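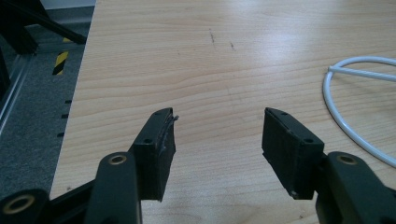
Gripper Technician, Hand-Held Tools (Kirkis Lab)
Posted May 27, 2022 by Alvar Bakke

Kirkis is hiring one person to look after our hand-held grippers and the cell they are used in. The last person to do this job left detailed notes in a handwriting we are still working on.

The grippers come in pairs. Each has two fingers on a linkage, with a pad at the end of each finger and a strip of grip material on the pad. The strips wear. They fray first at the tip, then an edge lifts, and then an operator picks up something soft and it comes along for the ride after the jaws open. Your job is to get there before that, with a screwdriver and a fresh strip.

The rest of the work, in no special order:

Check the pivot bushings for play and swap the sloppy ones. We keep spares in a drawer labeled "Narum," after a supplier we stopped using.

Re-seat pads so both fingers close flat against each other. Operators will tell you they can't feel the difference. The data can.

Route and tie down cables. This is a bigger part of the job than we would like to admit in an ad — whoever can keep a black cable off a gray carpet for a full week will be bought lunch.

Check that the frame is square after anyone has leaned on it, and replace hazard tape that has peeled.

Keep the log. Pikar, our tracking sheet, has a column for "fixed" and a column for "really fixed." We would like you to retire the second one.
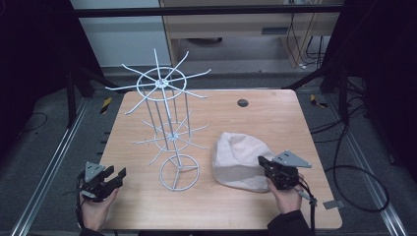 Do I need to have worked on robots before?
Experience with bikes, sewing machines, printers or anything else with small pivots and stubborn screws will do fine, and we will teach you the rest on a spare pair during your first 2 weeks.

You should be comfortable with small fasteners, able to stand for a good part of a shift, and willing to stop a session when a tool isn't right, including when the person holding it outranks you. A tidy bench is welcome. Dahlgren, the building we share, has strong feelings about adhesive on the carpet.

The position is part time, 15 hours a week through November, with a decent chance of more after that. Shifts start at 10, which we consider our best benefit.

To apply, send a short note about something you repaired and what you got wrong the first time. Skip the cover letter template. We have read it.

Filed under: Jobs > Technical > Maintenance & Repair

Contact Kirkis | © 2022 Kirkis | Back to top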